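Losell Tower Kit review: a home backup box from a desktop case

I've had the Losell Tower Kit in the spare room since January, doing the dull job of holding our photos, tax records and a lot of ripped CDs. It replaced a pair of external drives that lived in a drawer and got plugged in whenever one of us remembered. I paid full price for it and nobody at Losell knows I'm writing this.

The kit is a mid-sized desktop tower with a board and power supply already fitted. You add your own processor, memory and hard drives, then install whatever storage software you like. Losell has its own, called Gumora, and supplies it on a USB stick. The idea sits somewhere between the sealed two-bay boxes sold in office supply shops and building a computer from scratch.

What you get for the money

Mine cost $1,076 with the larger power supply and no drives. That's a fair whack for something with no storage in it. Two decent drives will cost you a good few hundred dollars more, and you'll want two so that one can fail without taking everything with it. Mireille Rey, who runs a small bookkeeping business from home and bought the same kit a few months before me, got hers without the power supply upgrade and reckons she hasn't missed it. If you're only running two drives, save your money.

The box also contained a bag of screws, four drive cables, a printed booklet and the USB stick. The screws were all in the one bag, unsorted. The drive screws and the motherboard screws are close enough in size that you will pick up the wrong one at least once.

Putting it together

I'd set aside a whole afternoon and it took less than that. The side panel comes off with two thumbscrews and the processor goes in first. The booklet handles this part well, with large drawings and an arrow showing which corner goes where. Memory is next, and the slots are easy to reach as long as you haven't fitted the drives yet.

The order matters more than the booklet lets on. It has you load the drives at step 4 and then route the power cables behind them at step 6. Do the cables first. With the drives in there isn't room for an adult hand between the cage and the back wall of the case, and I ended up taking everything out again.

Drives go into plastic caddies, and the caddies slide into the bay. Laying the tower on its side makes this a lot easier, as you can see the connectors and you're working with gravity. Push each caddy until the latch clicks. If it doesn't click, pull it right out and start again, and don't lean on it. One of my caddies had a small burr of plastic along the rail and needed a rub with fine sandpaper before it would seat.
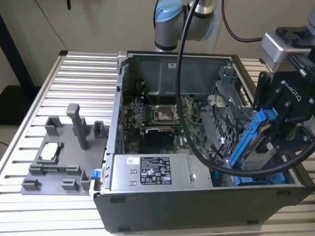
Tower on its side with the panel off, and a blue drive caddy above the bay.

After that it's a matter of connecting the drive cables, putting the panel back on and standing the thing up. The feet are soft rubber and grip well on a timber floor. On carpet I'd put a board under it to keep the bottom vent clear.

Setting up Gumora

The software is where Losell has put in the effort. It starts from the USB stick, finds the drives, and asks how you want them arranged. There's a mirrored option, in which both drives hold the same data, and that's the one most households should pick. From there you make a user for each person in the house and a shared folder for everyone.

It picked up both our laptops without any fuss. The backup schedule is set from a web page you open on any computer on the network. Ours runs at 2 am. The first backup took all night and most of the next morning over wi-fi. If you can plug your computer in with a network cable for that first run, do it.

The phone app is weaker. It backs up photos well enough while it's open on the screen, but it goes to sleep in the background and I've found it stalled several times. My workaround is to open it while the kettle's on. An update in autumn was meant to fix this and made a slight improvement.

I was also annoyed by the email alerts. They're switched off by default, and the setting is under Maintenance instead of Notifications, where I spent a good while looking. A backup box that can't tell you a drive has died is not much use, so turn the alerts on the day you set it up. There's a test button next to the address field.

Noise and heat

Our spare room is next to the main bedroom and I can't hear the tower through the wall. In the room itself there's a low hum and a bit of ticking when the drives are busy. We moved the desk lamp off the top of the case early on as it buzzed.

The front fan has a dust filter that pulls out from below. I cleaned it after three months and it was properly furry, though we do have a dog. During the hot spell the drives sat at 22 degrees above where they'd been in the cool weather, which was still inside the maker's limits, but I've since shifted the tower away from the west-facing window.

Getting things back

Anyone can sell you a backup. I wanted to know how it would go when I needed a file, so I tried two restores. The first was a single spreadsheet I'd overwritten. Gumora keeps older versions, and I had the right one back on my laptop in a couple of minutes.

The second was a full folder of photos copied to a different computer. It worked, and the dates on the files were kept, which wasn't the case with the old program I used. The progress bar is useless, though. It sat at nearly finished for close to an hour.

I also pulled one of the mirrored drives, with the power off, to see what would happen. On restart I got an email, a red banner on the web page, and full access to my files. Putting the drive back started a rebuild that ran overnight.

How it compares

The obvious alternative is the Delorme two-bay box, which I used at my previous job. It's smaller, quieter and cheaper, and you can have it going before lunch. You can't upgrade the processor or add memory, and once both bays are full that's your lot. For one person with a laptop and a phone I'd buy the Delorme.

Borkov makes a tower closer to the Losell in size, with a metal drive cage and a nicer finish. A friend, Pascal Texier, has one and the build quality is better than mine — the caddies in particular feel like they'll last. He pays a yearly fee for the software, however, and the version history is limited unless you go up a tier. Over a few years that adds up to more than the Losell.

Support

I contacted Losell once, about the caddy with the burr. The reply came the next day and they offered a replacement, which turned up in a padded envelope the following week. I've kept it as a spare. The warranty is for 2 years and covers the board and power supply. Fans are excluded, in small print on the back page of the booklet.

Should you buy it?

If there are several people in your house, you've got a lot of photos or video, and you don't mind using a screwdriver, yes. The assembly is manageable, the restores work and there's no subscription. I'd like sorted screws, a rewritten step 4 and a phone app that stays awake.

Skip it if you want something to plug in and forget, or if it has to live in the lounge room. It's a plain black tower and it looks like one.

Remember that a box in your house won't help if the house burns down. I keep a third copy of the photos on an external drive at my sister's place and swap it over when we visit.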